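I had coffee with a woman who knits for Cleton's winter market, and I came home wanting to buy yarn!

"I started at 30," she told me – and she hasn't stopped.

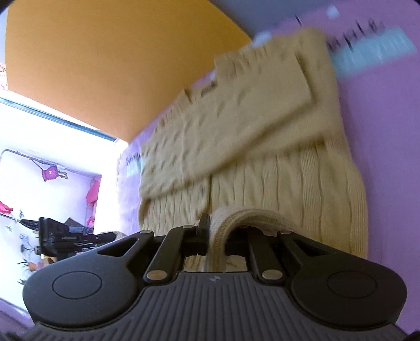
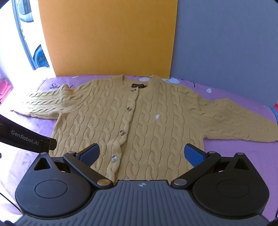
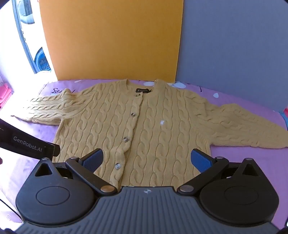 She gets her wool from Hiten, a little mill up past Cuesta, and she'll drive there in any weather. "You have to smell it first," she said, laughing. Cables are what she loves most, the twisty kind that run down the sleeves as well as the body, like on the mustard cardigan. Her next one is due in March (it's green).

Filed under: Makers & Neighbors

Print this story | E-mail this story

Recent stories
Soup night at Clarkirum
The Cuesta road in winter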